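Flara Two-Arm Sorting Cell: Club Handbook
Section 4. Setting Up the Button Sort
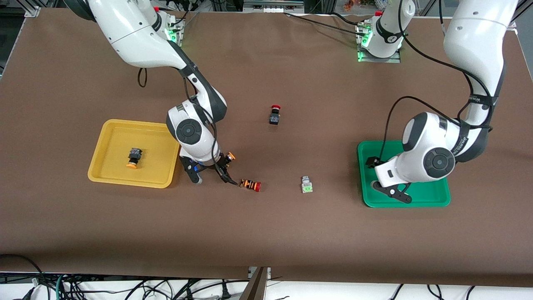 Selamawit Tsegaye asks that step 6 be done before every session, including the second one on a Tuesday. Last term a pair of students skipped it between groups, and the right arm spent the session gripping at the wrong height.

4.1 Before power-on

1. Clear the table of tools, bags and drinks.
2. Place the yellow tray within reach of the right arm and the green tray within reach of the left arm.
3. Check that the arm cables hang free and do not cross either tray.
4. Lay out the push-button parts on the open table between the trays. Parts may stand upright or lie on their side.

Note: Trays must sit flat. A tray resting on a cable will tip when a gripper touches the rim.

4.2 Power-on and homing

5. Switch on the controller and wait for the green status lights at both arm bases.
6. Run HOME from the Trarora panel. Keep hands off the table for 30 seconds.
7. Open both grippers fully and confirm that the fingers move evenly.

CAUTION: The red mushroom-head button on the table is a sorting part. It is not wired to anything. The working stop is on the operator's panel. Point this out to new members before they take a turn.

4.3 Running the sort

8. Load the task file "Noh" and set speed to the low range.
9. Start with the right arm only. Add the left arm after one clean pick.
10. For a part lying on its side, turn the wrist so the fingers close on the body. Do not grip by the cap.
11. Lower the part until it touches the tray floor, then open the fingers.

Note: Wrist rotation is limited to 180 degrees in this task. If the arm stops at the limit, back off and approach from the other side.

4.4 Shutdown

12. Park both arms clear of the trays.
13. Switch off the controller and return the parts to the Plemwood box.
14. Enter any faults in the log. Tzu-hsuan Fung reads it before the next session.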